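Handout 3: House rules for hand-held gripper work
Satish Tripathi, Skarnberg course notes, April

Welcome back, everyone. Last time we talked about why a demonstration is only as good as the habits of the person giving it, and I promised something you could keep beside you while you practise. Please read it slowly, and do argue with me about any of it.

1. Begin with both grippers open and pointing at the object, and hold that pose for a breath before you move. Sleeves and bracelets should stay well clear of the marker cubes – a covered marker costs us the pose of that hand.
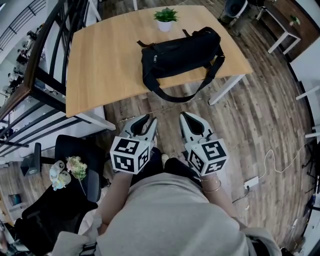 2. Look to the floor before you look to the table. Power strips, loose cables and trailing straps all belong on your check sheet, and so does any stair railing within a pace or two.

3. Keep each demonstration to one task. The Nukcombe set came to 1,648 demonstrations, and the ones we argued over longest were those where somebody had tidied up as well.

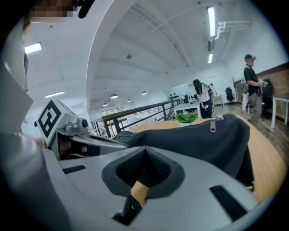
Consent and privacy come next, and I do tend to go on about them. Everybody within view of a gripper camera should know it is recording, including those who have only come in to work at another desk. These small cameras see a great deal further than the task: you may be thinking of nothing but the black bag on the table, and there behind it are the woman at the white table and the man in the baseball cap. Ask first, write down the answer, and blur faces before anything is shared.

For next time, please read chapter 7 of Khurana and bring your check sheet.

Questions to Satish Tripathi, Stoner Building | © Skarnberg | Back to top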